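Fimska
A level pack and level editor for the Honard engine

Version 3, released January 16, 2018

Fimska is a set of 30 hand-built levels for Honard, the open-source puzzle platformer engine, along with the editor we made them in and all the data behind them. You play a lamplighter called Nepia who has to get every lamp in the town of Undcombe burning before her oil runs out. Lamps light the floor, moths follow the light, and moths can be stood on. That is nearly the whole game, and we are still finding new things to do with it!

If you played version 2, your old save will load, but the harbour levels have been rebuilt so heavily that I'd start those again from scratch. They are so much better now.

What you get

levels/ – the 30 levels, one text file each
levels/cut/ – 11 levels that didn't make it, all playable, some of them horribly hard
tiles/ – the tile sheets and the animation timings
sound/ – music and effects as OGG files
editor/ – the level editor
replays/ – recorded solutions, at least one for every level in the main set
textures/ – the source photos for the tile sheets
docs/ – the file format notes and Paora's guide to moth behaviour

Getting it running

You need Honard installed and working first. Copy the whole fimska folder into your Honard games folder, start Honard, and pick Fimska from the list. On Linux, check that the folder name is all lower case or the engine will not see it. To open the editor, press F4 from the title screen. You can also jump straight into a level:

honard --game fimska --level harbour_04

Controllers work, and I think the game feels best on one. The keyboard layout can be changed in controls.txt. Please don't edit the file while the game is open, as Honard writes over it when you quit.

How a level file works

Levels are plain text, so you can make one in Notepad if you like. The first line is the title, the second is the starting oil, and the third is the name of the tile sheet. After a blank line comes the map, one character for each tile:

# wall
. floor
L unlit lamp
M moth
W water
N where Nepia starts
= rope bridge (burns!)

Every row has to be the same length. The editor pads short rows for you, but the engine won't, and it gives a rather grumpy error. Below the map you can add notes starting with a semicolon. Do have a read of the ones in our files – Murray Maihi left a running argument with himself all through the clock tower.

Moths

These deserve a section to themselves. A moth flies to the nearest lit lamp it can see in a straight line. If two lamps are the same distance away it picks the one lit most recently. In version 2 it picked whichever came first in the file, and that made some levels solve themselves in ways we never meant. Trudy Ruawai spotted it while making the replays, and the fix opened up the whole idea of steering moths by relighting. The last four harbour levels are built on that one rule, and they're my favourites in the pack.

Moths don't fly over water at night. They do by day. Only the ferry levels change from night to day, and the change happens after a fixed number of moves, shown by the moon in the corner.

Replays

Each replay is a list of key presses with the number of the game tick beside each one. Run them with --replay and the engine plays them back exactly. They're handy for checking that an edit hasn't broken anything, and if you're properly stuck they will get you through. Zdeňka Štěpánek's run of the bell loft finishes with no oil left at all and is a joy to watch.

We'd love more of these. If you beat one of ours by even a single move, send it in and it will go in the next version with your name on it.

Textures

The floor and wall tiles began as photos of ordinary surfaces, shrunk right down and then cut to the palette. The originals are all in textures/ at full size, with the palette file next to them, so you can make your own sheets that match ours.
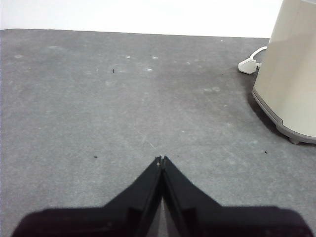
Grey carpet against a white wall.

To turn a photo into tiles, crop a square from it, scale it to the tile size with smoothing off, and load it in the editor under Sheets. Low-contrast surfaces give the nicest floors. Busy ones look wonderful large and like porridge when small.

Known problems

Lighting a lamp on the same tick as a bridge burns through can leave Nepia standing on nothing. She falls as soon as you move.
The editor forgets its window size on a second monitor.
Music in the ferry levels skips once when night turns to day.
Undo goes back only 30 steps.

Licence

Levels, tiles, textures and replays are CC BY 4.0. The editor is under the MIT licence. Use any of it in your own games, and please do tell us, as we want to play them!

Who did what

Levels: Merle Grimshaw, Murray Maihi
Moth code and editor: Paora Whitelaw
Music and sound: Zdeňka Štěpánek
Replays and testing: Trudy Ruawai
This file: Merle

Version 4 is planned for June and will have two-player levels. The first of them is in levels/cut/ already, under the name twolamps, if you'd like to try it with a friend and a second controller.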